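How to Unwrap UVs on a Simple Prop

Before a model can carry a texture, its surface has to be laid out flat. These steps use a small crate lid from our Trundum prop set, but any hard-surface object will do. Menu names vary a little between programs.

Step 1. Clean up the mesh

Apply scale and rotation first. Merge doubled vertices and delete any faces inside the model. The lid should come to 417 faces. If yours has many more, look for leftover geometry under the handle.

Step 2. Mark the seams

Pick edges that players will rarely see - the underside, the back corners, the inner edge of the handle. A box shape needs enough cuts to open flat. Curved parts usually need one long cut and a loop at each end.

Step 3. Unwrap and check

Select all faces and run the unwrap. Then assign a checker texture. Squares that look stretched mean you need another seam nearby, or the one you have is in the wrong spot. Fix these before you move anything around.

Step 4. Pack the islands

Scale the islands so the checker squares match in size across the whole model. Leave a margin of 2 pixels for small textures and more for large ones. Straighten long strips by hand, then run the packer. Dalal Rawashdeh's packing notes on the Tavosia page cover rotation settings.

Step 5. Export

Save the layout as an image, keep the UV channel name short, and export the mesh with normals turned on. 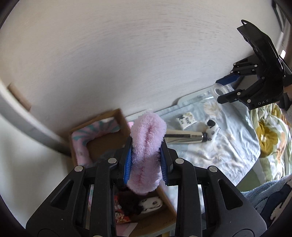

Common problems

Texture looks mirrored: flip the island horizontally.
Dark lines along seams: increase the margin and bake again.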